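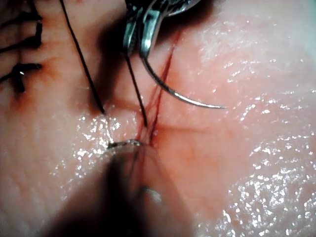
Registre des exonérations foncières et des engagements associés — commune d'Ocampo

Contenu

Ce jeu de données rassemble les délibérations, conventions et avis publics relatifs aux allègements de taxe foncière accordés à des entreprises installées sur le territoire d'Ocampo. Il contient 2 958 lignes. Une ligne correspond à un engagement pris par une entreprise en contrepartie d'un allègement : emplois, voirie, horaires de circulation des camions, écrans antibruit, plantations. Une même convention peut donc occuper plusieurs lignes.

Le registre a été constitué par Estela Godoy et Kamran Bahrami à partir des procès-verbaux du conseil. Mariann Erdős a relu les montants. Les corrections postérieures à juillet figurent dans le fichier corrections.csv et ne sont pas encore reportées dans la table principale.

Fichiers

engagements.csv : la table principale, encodée en UTF-8, séparateur point-virgule.
conventions.csv : une ligne par convention, avec la durée et le taux d'allègement.
seances.csv : les séances du conseil, avec le sens du vote de chaque élu.
corrections.csv : voir plus haut.

Champs principaux de engagements.csv

id_convention : clé vers conventions.csv.
beneficiaire : nom de l'entreprise tel qu'il apparaît dans la convention. Pleritz figure sous deux graphies, laissées telles quelles.
categorie : emploi, circulation, bruit, paysage ou autre.
texte : la clause, recopiée mot pour mot.
statut : tenu, partiel, non tenu, inconnu.
source_statut : document qui justifie le statut. Vide si le statut est inconnu.

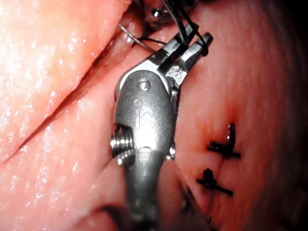 Le statut n'est renseigné que sur pièce. Une déclaration faite en séance par le bénéficiaire ne suffit pas, même consignée au procès-verbal. Pour les clauses de circulation, nous avons retenu les relevés de la voirie — ceux du quartier d'Istach manquent pour la période des travaux du pont.

Limites connues

Les conventions d'une durée supérieure à 30 ans ne sont pas incluses. Quatre conventions signées avec Wevolum renvoient à des annexes que la mairie n'a pas retrouvées ; leurs clauses sont classées dans « autre », statut inconnu. Les montants sont en valeur courante, sans correction de l'inflation. Les votes à main levée sans décompte nominatif sont codés NA dans seances.csv.

Mise à jour

La table est reprise deux fois par an, après publication des procès-verbaux. Les erreurs se signalent à Gumaro Beltrán, avec l'id_convention et si possible la page du document source. Réutilisation libre, à condition de citer le registre et la version utilisée.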